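Students & Projects | Robotics

College club takes its robot out of the workshop and into the kitchen

16 Jan 2026
By Remo Zwahlen
14 shares | 3 comments

Ignacio Begay has spent most of the autumn and winter clearing tables and laying them again. He is in his second year at Ledley College and leads the tidying team in its robotics club, which has entered the Tanner Cup for student-built machines.

The task set for entrants sounds simple. A robot arm is placed at a table it has not seen before, with everyday things spread across it, and has to put them where they belong. Teams are told the kinds of object in advance but not the table, the room or the lighting.

"Last year we did all our practice on one bench in the workshop," Begay said. "Same bench, same lamp, same grey mat. We got to the heats and the table had a shiny top, and the arm just hovered. It was a long coach ride home."

This year the club has changed its method. Members use a gripper held in the hand, with a camera fixed to it, and do the task themselves. The recordings are then used to train the arm, which has the same fingers. The gripper is a kit from Trarkmont, and Begay said the team replaced the pads twice before they found a rubber that would hold a thin stick without it rolling.

The club has made 3,972 recordings so far, each of one person doing one short job. Of those, 470 were thrown out, mostly because the person's free hand had got in the way.

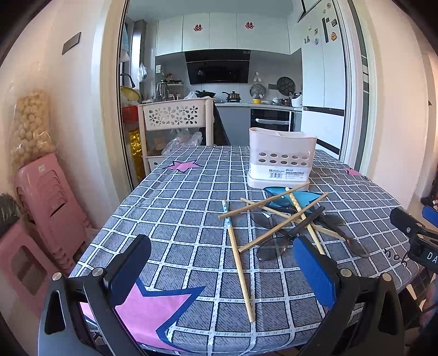 Cutlery and chopsticks make up the largest share of the work. Begay said the team had been slow to see how much harder a heap is than a row. With five wooden chopsticks lying across one another and two pairs of sunglasses mixed in, the gripper has to choose what to lift first, and on a plaid cloth with pink stars on it there are plenty of lines and edges that are not chopsticks at all. The white holder at the back of the table is the target for the sticks. "I'd start with whatever is on top," he said. "But you try telling a computer what on top means when it's five sticks."

Sunglasses bring their own trouble. The team argued for a week over whether to pick them up by the bridge or by an arm, and settled on the bridge. Tinted lenses still confuse the software, and Begay does not expect to fix that before the heats.

The training itself runs on a second-hand computer the members call Drarach. One run takes almost 30 hours, so the team has to decide carefully what to change between them. In December a run was lost when someone unplugged the machine to use a kettle.

Begay does the checking of the recordings himself, usually in the evening. He looks for clips where the fingers hesitate or come at an object twice.

"If you dither, the arm learns to dither," he said. "We had one member who always tapped the table before he picked anything up. Now the arm taps the table. We've left it in for now – it doesn't cost us any marks."

The club's target was 3,000 usable recordings, which it has passed, and the next job is to gather more with spoons. Long black handles are often missed on dark surfaces, Begay said, and the arm tends to close its fingers too early.

The heats are in the spring. Begay has exams in the same fortnight and has not yet told his tutor.

Tagged: student projects, robot arms, competitions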